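3.2 Materials and layout

Blocks came from the Livura shape set, small solids in plain colours, matte finish, no printed marks. We wanted pieces a person would sort by colour or by shape without being told which, so each colour appears in more than one form. Stars and cylinders turn up in two colours. Hexagon and heart only in yellow.

The board is maple, light, oiled once in June and left alone after that. Grain is strong in places. Pilot sorters at Wutcombe said the knots drew the eye and a few used them as a sort of landmark, "reds go above the swirl" etc. We kept the board anyway, plain white card gave layouts that spread out far too evenly.

Layouts were drawn from a pool of 2,000, of which 1,398 passed the spacing check (no piece overhanging, no piece stacked). Touching was allowed. Each sorter saw 12 layouts, 5 seconds to look, then the board was coverd and they said which pieces belonged together.

Coding followed Dimaculangan. A group counts as a colour group if all its members share a colour, as a near group if they merely sit close. These two overlap alot and in mixed layouts have to be scored separately. Figure 1 is a mixed layout: reds with blues further back, greens with yellows nearer the front right. By distance it is two groups, by colour four.

Figure 1. Mixed layout on the maple board, eight blocks in two loose clusters.

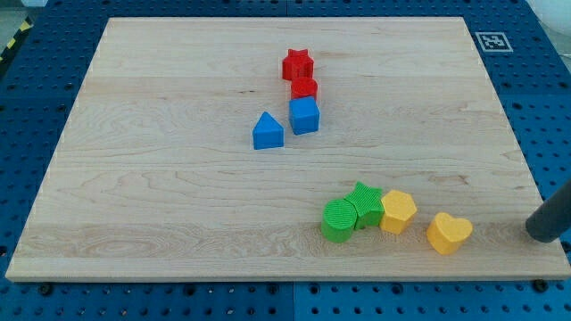

3.3 Scoring

Spoken answers typed up same day, usually Tuesday, and scored against the Skanby sheet. Unclear answers were left out.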